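News > Business > Retail and Store Fittings

SUMURA TO OPEN DISPLAY ROOM FOR SMALL SHOPS IN SUSTLEY

Last updated: Tuesday

12 shares | 3 comments

SUSTLEY – Sumura, a supplier of display furniture to independent stores, will open a display room in Sustley this December. The room will give shop owners a place to try out stands, shelves and counter pieces before placing an order. It will also serve as the first public showing of Nosby, the company's new range of display stands for small goods.

The display room occupies the ground floor of the company's Sustley building, in space used until this year for storing packing supplies. It will be open to the trade without an appointment from 9 a.m. to 4 p.m. on working days. Members of the public may visit on Tuesday afternoons.

Sumura has supplied fixed shelving to pharmacies, stationers and gift shops since the company was founded. Requests for movable display pieces have grown in the past several years, in particular from stores that change their stock with the season. The company began work on the Nosby range in response to those requests.

"Many of our customers have one room, one window and one counter," the company said in a statement. "They have asked for display pieces that can be moved by one person at the end of the day and put back in the morning without tools. The Nosby range was planned with those stores in mind, and the Sustley room will let them judge it for themselves."

The Nosby range consists of 7 stands. Four are made for the counter and three for the floor. All are sold flat and put together by the customer, and every part can be ordered separately if it is lost or damaged. The price of the smallest counter stand will be $69. Prices for the floor stands will be published when the display room opens.
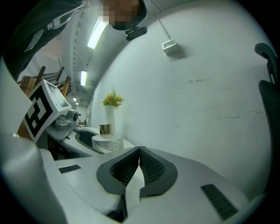 Sumura has set aside part of the opening program for the question of where a display piece should go. Store owners often choose a stand with care and then place it where customers reach it last, or where it blocks the way to the register. In a small room, the relation between a display stand and the wall decides how much of the floor is left for people. Staff at the Sustley room will help visitors mark out the size of their own store on the floor with tape and will bring stands into the marked area so that different positions can be compared. Visitors are asked to bring the width and depth of their sales floor, the width of the door, and a note of any outlets or heaters along the walls.

A second part of the room will be given over to loading and spacing. Visitors may bring a box of their own stock and arrange it on any stand for as long as they wish. The company has found that customers who test a stand with their own goods are less likely to return it, and it will extend its return period to 50 days for orders placed after a visit.

The opening program has been prepared with Quách, a family-owned stationery and paper goods business that tested early versions of the Nosby stands in its store. Quách used the stands for greeting cards, notebooks and small boxed gifts during a full year of trading, including the back-to-school weeks. Several changes were made as a result. The shelf lip was raised to keep thin items from sliding forward, the feet were widened, and the sign holder was moved from the top to the side.

"We changed the layout of our store more often during the test than in all the years before it," Quách said in a statement. "The early stands were too light when the lower shelf was empty. We told Sumura so, and the next version was better. We would still like a taller sign holder."

Sumura said that a taller sign holder is under review for next year.

During the first 5 weeks after opening, visitors will be able to order Nosby stands at the display room with free local delivery. Delivery within Sustley will be made by the company's own van. Orders from outside the town will be sent by regular freight at the customer's cost. The company will also accept used Sumura shelving in fair condition as part payment. Shelving taken back in this way will be cleaned, checked and offered to schools and community groups in the Sustley area.

The building has step-free entry from the parking lot on the north side. Parking is free for visitors. A loading bay at the rear may be used by customers collecting orders, and those who plan to collect floor stands are advised to call ahead so that the parts can be brought down from the stockroom.

Stores that cannot send anyone to Sustley may ask for the printed Nosby catalog, which contains full measurements, load limits for each shelf and a sheet of grid paper for planning. The catalog is free of charge and will be mailed in December.

About Sumura

Sumura designs and supplies shelving, counters and display stands for independent stores. Its offices, stockroom and display room are in Sustley.

Press inquiries may be directed to the Sumura press office during business hours.

3 comments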